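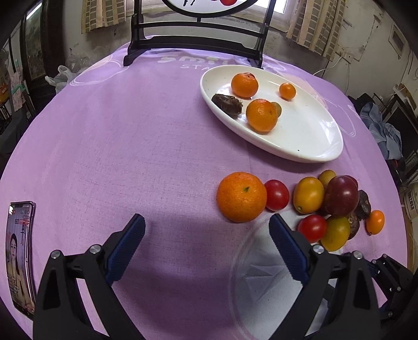
Fruit on the table before the group arrives.

How to read a psalm with a group without talking it to death

I have sat through plenty of Bible study methods with clever names, and I don't trust most of them. Colour-coded pens have never made me understand a lament any better. What follows is plainer, and it works often enough that the Skirkine group still uses it.

Pick a short psalm. Psalm 13 will do. Leave 119 alone unless you have a free month.

Read it aloud, start to finish, with no introduction. Then have a different person read it from another translation. Leave 90 seconds of silence. It will feel long.

Ask who is speaking, and to whom. Psalms switch without warning, and half the confident claims I hear come from missing a switch.

Mark the repeated words in pencil. In Psalm 13 it is "how long". Don't reach for the Hebrew unless somebody present can read it. Adi Rahman can, and even he says "perhaps" a lot.

Only then open a commentary. One is plenty.

Be wary of the question "what does this mean to you?" I leave it to the last 19 minutes, if I ask it at all. Guadalupe Ledesma thinks I'm too strict about this and starts with it. Her group is bigger than mine.

Finish by reading the psalm aloud again.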